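Moving my sourdough habit to a small kitchen

February 2023

When I moved into the apartment on Praketti Street, I was afraid that I would stop baking bread. The oven is half the size of my old one and the counter has space for one cutting board and one bowl. For the first weeks I bought bread from the supermarket and felt a little ashamed each time I passed the jar of starter in my refrigerator.

My friend Daranee Wattanapong told me to stop waiting for a better kitchen. She bakes in a toaster oven, one small loaf at a time, and her bread is better than mine ever was. So I took out the jar, fed it with flour and water, and left it on top of the refrigerator, where the air is warmer. The first two days it did almost nothing. On the third day it had bubbles and smelled like yogurt, and I knew it was still alive.

I had to change my recipe also. Before, I made two loaves from one kilo of flour. Now I use 300 grams of white bread flour, a spoon of rye, and a little less water than the books say. A wet dough is difficult for me when I have no place to fold it. I mix it in the evening, fold it three times inside the bowl while I watch television, and put it in the refrigerator for 12 hours. In the morning it is firm and easy to shape.

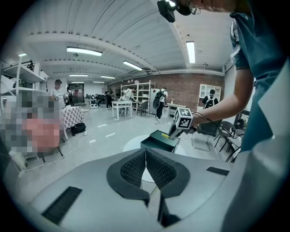
Teal shirt, white stripes on the sleeve.

The oven was the bigger problem. My old iron pot does not fit, and I did not want to buy another one. Lizelle Modise from the second floor lent me a deep cake pan, and I turn it upside down over the loaf for the first part of the baking. It keeps enough steam inside. The crust is thinner than before – my mother prefers it this way, because the old one hurt her teeth.

I also learned that this oven is too hot at the back. If I forget to turn the loaf, one side becomes very dark and the other side stays the color of sand. I burned three loaves before I understood this. We ate them anyway, with soup.

What I still cannot do is a good rye bread. It comes out heavy, and the middle sticks to the knife even when I wait until the next day to cut it. Boonsong Khamphan, who sells flour at the Narkia market, says I should try a more coarse rye and bake it longer with less heat. I bought one bag from him and will try it in March, when my sister visits and there is somebody to help me eat the mistakes.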